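Perguntas dos leitores: as orações perdidas durante uma viagem

Na última edição recebemos uma carta de Thu Vi, que viaja muito por causa do trabalho e às vezes passa um dia inteiro entre o comboio e o aeroporto. Ela pergunta se deve repor as orações que não fez na sua hora e se pode fazê-las todas juntas à noite, quando chega a casa.

A resposta foi preparada por Dorian Leblanc, que orienta o nosso círculo de estudo em Ellthorpe às quartas-feiras. Segundo a maioria dos sábios, a oração obrigatória que foi perdida por sono ou por esquecimento deve ser feita logo que a pessoa se lembra dela. Não é preciso esperar pela mesma hora do dia seguinte, como muitos pensam.
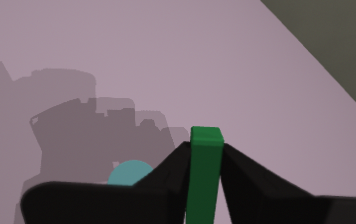 Leitura: 226 palavras

Quanto ao viajante, existe uma facilidade conhecida. As orações de quatro ciclos podem ser encurtadas para dois, e várias escolas permitem juntar a do meio-dia com a da tarde, e a do pôr do sol com a da noite. A escola hanafita é mais restrita neste ponto e, fora da peregrinação, não aceita juntar duas orações no tempo de uma só. A oração da madrugada não se encurta e não se junta com nenhuma outra.

Se a leitora segue uma escola, recomendamos que pergunte a um professor dessa escola qual é a distância mínima da viagem, porque as opiniões são diferentes. Deixar tudo para a noite, sem ter motivo, não é permitido em nenhuma delas.

Prapai Sukprasert escreveu-nos também sobre a ablução no avião, quando há pouca água. Vamos responder a esta pergunta no número de abril. Quem quiser mandar outras dúvidas pode entregá-las por escrito a Đức Mạch, depois do estudo, ou deixá-las na caixa à entrada da sala.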